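Last updated: 31 May 2019
Reading time: 3 min

I have been sorting the play kitchen again. The set has grown by accretion over several years: a Lustance starter box, a bag of loose food from the Wangate market, and whatever Deolinda Caldeira passed on to me when she moved to Cakdale last September. No two parts of it agree on scale, and storage had become a single deep crate in which the small pieces went to the bottom and stayed there.

The method is the same one I use for tools. Put everything on one flat surface, in a single layer, and do not pick a container until the whole lot has been laid out. A white table is best for this. Pale green on white is easy to find, and so is red.

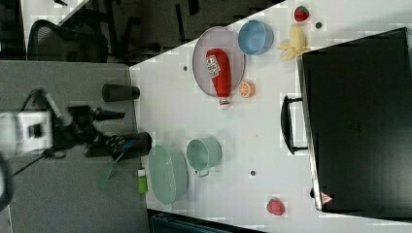 Mixed stage, nothing grouped. Colander and mug in front, plate and blue bowl behind them.

My first pass was by category: food, vessels, utensils, appliances. It fails quickly. Food is the biggest category by number and the smallest by volume, so one box rattles while another will not close. Appliances is one toaster oven. The second pass was by footprint, and I recommend starting there if you have a shelf of fixed depth. Mine is 437 mm deep and 740 mm wide, measured inside the uprights, and the plates and the colander settle most of the layout before anything else gets a say.

Flat and round items go at the back, on edge. Mugs and bowls go in front of them, open side up, and take the small food. An orange slice and a strawberry fit in a mug with room over. The banana does not, because its peel is splayed and will not fold in. It gets the bowl.

The long items are the awkward ones. A spatula is longer than any box I would want a child to lift, so the spatulas stand in a tall tin at the end of the shelf.

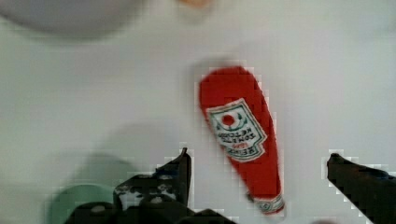 Bottles I had been storing upright, on the theory that a bottle wants to stand. The ketchup is wide at the base and narrow at the neck, so it does stand, but it goes over whenever the shelf is knocked, and then it rolls. I now lay bottles down, alternating base and neck. Two tapered shapes placed head to tail take up a little over the width of one and a half, and neither can roll far. The label ends up facing whichever way it likes. I have stopped correcting it.

The shelf has nine positions at present. Eight are assigned. The ninth is kept free for whatever comes out of a coat pocket on a Friday evening. 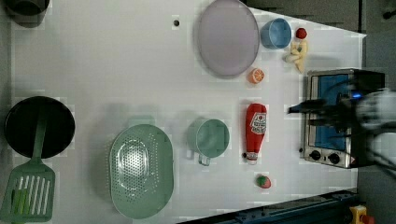
From overhead, with the toaster oven at the right. The lavender plate sets the minimum shelf height.

The toaster oven stays outside the system. It has a door and two knobs, so it gets used more than the rest put together, and anything stored behind it is as good as lost. It has the end of the lower shelf to itself, door outward. I tried keeping the cups inside it for a week and found them in there with the strawberry, being baked.

Still open: the frying pan. Its handle defeats every arrangement that works for the plates. A hook on the side panel is the obvious answer, and I have a Kushwaha adhesive one in the drawer, but the panel is painted and I do not trust the paint. I will try it on the underside first and leave it loaded for a few days before moving it anywhere visible.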